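Laundry week, part whatever

Quick one before I go back in. Supposed to be writing this up properly but the Kekow build is copying to the backup drive and I have maybe half an hour.

Where we're at

1,947 episodes kept. Target is 2,820 for the first training run, so over two thirds there, and the last third is always the slow part. Raw count is 3,892 attempts, which looks terrible next to the kept number. It isn't that bad. A lot of those are from the first days when the Vahidi teleop rig had a lag spike every few minutes and I just kept recording through it. Dumb. Should have stopped and fixed it. I told myself I'd trim them later and then I watched them later and threw nearly all of them out.

So lesson one - if the rig feels off, stop.

What counts as a keeper

I changed my mind on this twice so writing it down for future me.

Keep: clean grasp, lift, place. Also keep: missed grasp followed by a recovery, as long as the recovery is one smooth move. The policy needs to see what to do after a whiff. First model I trained (the towels one, back in May) had only perfect demos and the second it missed a pinch it just hovered there. Forever. I timed out before it did.

Toss: anything where I'm obviously thinking. You can see it in the traces, the gripper drifts in little circles while I decide which fold to go for. The model learns the circles. Ask me how I know.

Toss: cloth out of view of the wrist cam at the start. Toss: anything where I bumped the bench.

Not sure yet: double grabs, where the fingers pick up two layers insted of one. Tagging them seperately for now. There's a flag for it in Kekow, key 4, and I keep hitting 3.

Towels vs actual clothes

Towels were easy. One color, one thickness, four corners, done. Clothes are a different animal. Sleeves. Zippers. Linings that slide. A collar stiff enough that it springs back open after you let go of it. Everything has an inside and an outside and from close up it can be really hard to tell which one you've got.

Been resetting every garment by hand between episodes. Pick up, drop from shoulder height, whatever shape it lands in is the shape. I tried arranging the piles at first to get "variety" and you could tell, they all looked like me arranging a pile. Dropping is better and faster too.

Seven garments in rotation right now. Wanted more but every new one needs its own labels and the Firkholm order is still stuck somewhere. Also swapped which side of the bench I start from halfway through each block, or the arm learns that clothes live on the left.

Lighting - left it alone. One setup, same lamps, all week. I'll do a second batch with the blinds open once the first run trains. One thing at a time.

Speed. I'm at the point where my hands know the controller and I go too fast. Kernden plots showed my average approach getting quicker every day, which sounds good till you replay it on the arm and it slaps the fabric. Put a sticky note on the monitor. SLOW. Helps for the first ten minutes of each block.

Red stuff

Best and worst thing in the set. The color pops against light gray so segmentation is basically free, but saturated red eats detail, the creases go dark and the rest goes flat. White trim is what saves it. Gives the model an edge to hang on to. My guess anyway, haven't run the ablation.

Wrist view, fingers open, and the kind of heap I mean:

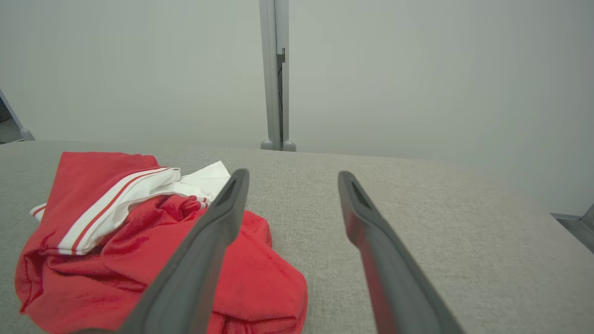 Still to do

- re-tag the double grabs from the first two days
- fix the 3/4 key thing, just remap it
- second pass on the recoveries, some of them are too long
- hold out one garment completely for eval. Probably a striped one. Have to pick before I record any more of it
- chase Firkholm again
- write the reset procedure down somewhere that isn't this blog

If the numbers hold I start the first run when I hit target and then it's two days of staring at a loss curve. Will post clips, good or bad. Ok copy's done, going back in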